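10th October

Morning

Woke with the firm intention of sorting the gray bin. Had coffee. Had the intention again, slightly less firm, and read 50 pages of a novel I don't like.

Faustino Ayala called to ask whether I still had his garlic press. I said I would look, which at my age is a form of exercise. It would have to be in the bin, I thought, as everything else I own has ended up there sooner or later.

So up it went onto the table, and I stood over it with my sleeves rolled like a surgeon. No garlic press. There was the blue cup, the one with the little brown and cream logo, keeping company with a yellow toy at the far left as if the two of them had quarreled with the rest. Over on the other side, a crush: the gray ring, the teal thing, a fuzzy black item I have decided is an eraser, and that lumpy yellow-green pear, standing up very straight for something with so little to be proud of.

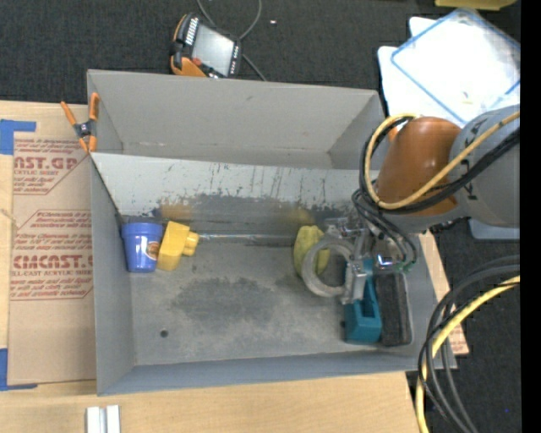
Evening

Decisions reached after a full day:

The cup stays. It can hold pens, or go on holding nothing.

The pear goes to Crescencio Beltrán, who once admired it, or was being polite. He'll find out which.

The eraser stays until I get a board to go with it.

The ring I can't settle. Too thick for a bracelet and too ugly for a gift. Back in.

Called Faustino. He had found the press in his own drawer at lunch and hadn't thought to mention it. Soup for supper, no garlic.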